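Keeping a small telescope in an ordinary home

Written by Carla Kanaan

When I bought my first telescope I had a flat with two rooms and no cellar. The manual explained very well how to find Saturn, but it had no word on where to put a tube of one metre when you also have a bicycle and an ironing board. These tips are collected from my own homes and from other members, who let me look in their cupboards.

Where it should stand

Choose a place where the temperature does not jump. A hall cupboard is good, a bedroom corner also. The loft is too hot in July and the bathroom is wrong in every month. If you have a dry shed with a lock, this is the best of all, as the mirror is then already near to the outside temperature when you start to observe.

Keep the tube horizontal or with the open end a little down, so that dust settles less on the mirror. I lay mine on two folded blankets on a shelf. A shower cap, the cheap sort from a hotel, fits over many small tubes when the real cap is lost.

Do not store the telescope in the kitchen, also not on top of a high cabinet. Fat from frying travels further than you think and makes a thin film on glass, which holds the dust. I had a finder scope on a kitchen shelf for one winter and I needed a whole evening to get it clean.

Coming in from the cold

This is the moment when most of the damage is done. Put the caps on while you are still outside. Bring everything in closed, and leave it closed until it feels the same as the room. Only then take the caps off, and let it stand open for an hour so that any damp can go away. In my house it means that I come in at one o'clock, go to bed, and open the caps at breakfast.

If you see dew on a lens, do not wipe it. Let it dry by itself. A hair dryer on the lowest setting can help outdoors with an eyepiece, but hold it well away and keep moving it. Never put optics on a radiator or near an oven.

Eyepieces and the case

An eyepiece case with foam inside is a pleasure to look at, but the foam keeps water like a sponge. After a damp night I take out the eyepieces and leave the case open. The small bags of silica gel which come with new shoes can be put in the corners. They become full after a time, and you must then dry them or change them. Read what is printed on the bag first, not every type may be heated.

For dust use a rubber blower, the kind that you squeeze with the hand. Do not blow with the mouth. After the blower comes a soft brush which is used for nothing else, and it lives in its own bag with a zip. Fingerprints can be removed with lens fluid on a lens tissue, one drop on the tissue and never directly on the glass, with almost no pressure. Kitchen paper scratches. Glass cleaner for windows can harm the coating.
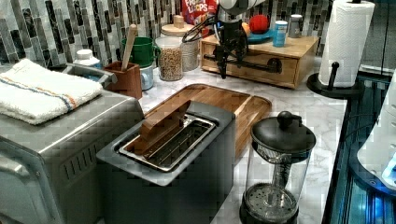
Valmont Astronomical Society — Home Observing Section

Washing a main mirror

Please do this seldom. A mirror with some dust on it gives nearly the same view as a clean one, and a torch will make every mirror look terrible. My own was washed 2 times since I have it.

If it is really necessary, take out the mirror in its cell, and mark with a pencil how the cell was turned. Put a folded towel on the bottom of a plastic bowl. Remove your rings and your watch. Rinse the mirror first with lukewarm tap water for several minutes, so that loose grit runs off. Then lay it in clean lukewarm water with one drop of plain washing-up liquid, without balsam or lemon. Pull cotton balls over the surface under the water, with only their own weight, and throw each one away after one stroke. Rinse again, and finish with distilled water. Stand the mirror nearly upright to dry and lean it on something soft.

After this you must collimate again. Plan it for an evening when you have no wish to observe.

Red light from things you have

A good red torch is not expensive, but a home-made one works also. Take a weak torch and put red sweet paper over the front, in several layers, with a rubber band. Try it on a star map in a dark room. If your eyes feel it, add a layer. Tape over the little green and blue lamps on chargers and power packs too — in full darkness they are very annoying.

Batteries and cables

Take batteries out of red-dot finders and hand controllers when you will not use them for some weeks. I write the month on each new battery with a marker pen. Cables I roll loosely and put each in a paper tube from the inside of a toilet roll, with the name on it. It is not beautiful, but in the dark I know which is which by the place in the box.

Screws

Tripod screws fall in grass and are then gone. Put a light-coloured sheet below the tripod when you build it up. A screw that goes stiff needs cleaning with an old toothbrush before it needs oil. Use little oil, and none at all near the optics.

A thermos and a flat cushion

These are not for the telescope but they decide how long you stay out. The cushion is for the garden chair, and it should be a closed foam one which takes no water. Soup is better than coffee if you want to sleep afterwards. Put the cup on the ground and never on the eyepiece tray — I have tried it, and it was tomato.

Members can borrow the collimation tool and the spare dew shield. Ask at the Girkent meeting, and please bring them back in the same bag.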